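Ticket: Fold policy lets go of knitwear at the second grasp
Project: Hudec
Component: grasp head / data filtering
Opened by: Vendula Zeman
Status: Open, waiting on retrain

What's going wrong

Right, so the policy we trained on the February set does a lovely first pinch on woven stuff (tea towels, shirts) and then goes to pieces on anything knitted. It closes, lifts, and the fabric slides out. I ran 20 trials with jumpers and it lost the second grasp in most of them, nearly always when the first fold had left a double layer.

I thought it was the finger force. It wasn't! I turned the closing force up two notches on Cudaditz and all I got was the same slip, slightly later. I've put it back to the default, so please don't go hunting for that change.

What the demos look like

Next stop was the hand-held recordings. The good ones have both fingertips meeting over a proper gathered bit of cloth, with creases running out from the pinch, like on the blue knit. Our filter throws away any clip where the cloth outline changes too quickly near the tips, and guess what a gathered knit does. So we've been binning the very grasps we wanted.
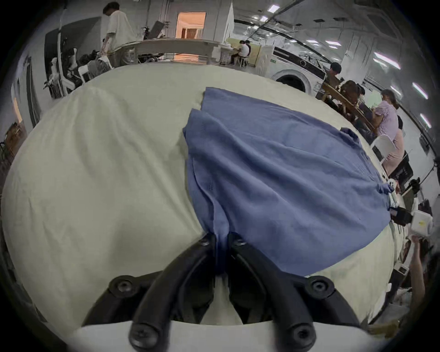
Step 1: check the filter log

I went through all 1,238 clips in the set. The filter had dropped 300 of them, and when I sorted those by fabric the knits came out miles ahead. (The sorting script is in the Rileo folder if anyone wants to check my sums, and please do, I wrote it after lunch.)

Step 2: loosen the filter

I swapped the outline test for one that looks at whether the gap between the fingers stays steady for the half second after closing. It's cruder, but it doesn't care how stretchy the cloth is. Most of the dropped knit clips come back in, plus a few duds where the fingers shut on nothing, so I'm weeding those out by hand.

Step 3: more demos

Even with those back we're thin on sleeves and hems, so I'd like to get up to 1,000 knit clips before we retrain. The plan is to keep the grippers on the green table by the washing machine and do short sessions, swapping garments often.

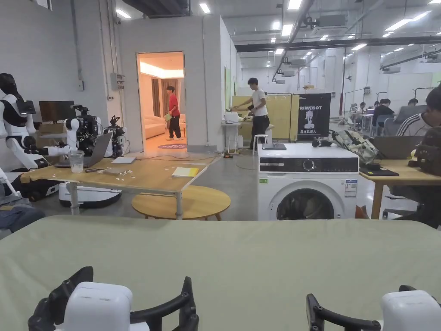
I'd also like a mix of surfaces, as the padded one gives a bit when you press and I suspect the policy has learned to lean on that. Could whoever's on Hunon next tag the surface in the clip notes? Just "padded" or "hard" will do.

Leaving this open until the retrain's done. If the second grasp still slips after that, I'll go back to the force settings and eat my words.

Vendula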